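Collecting Examples at Zatik: FAQ
2 min read
Last updated Tue 27 March

How many examples does a task need?
We ask for 300 before the first training run and 600 before anyone is allowed an opinion about it. Clusska, our sorting task, wanted 800 and sulked the whole way.

Do failed attempts count?
Save them and tag them as failed. Deleting them makes you look skilled and the model no wiser.

Can I do the task the same way every time?
Please don't. Move the objects, turn them, start from a worse spot. The model will memorize your tidy habits and fall apart at the first untidy table.

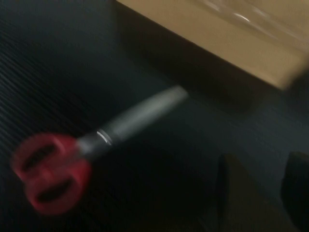 How long should one session last?
Stop after 2 hours. Past that, operators get sloppy in ways the model copies faithfully.

Where do finished recordings go?
Into the Fulov folder for your task, with the notes filled in. "Went fine" is not a note.

4 comments · 11 shares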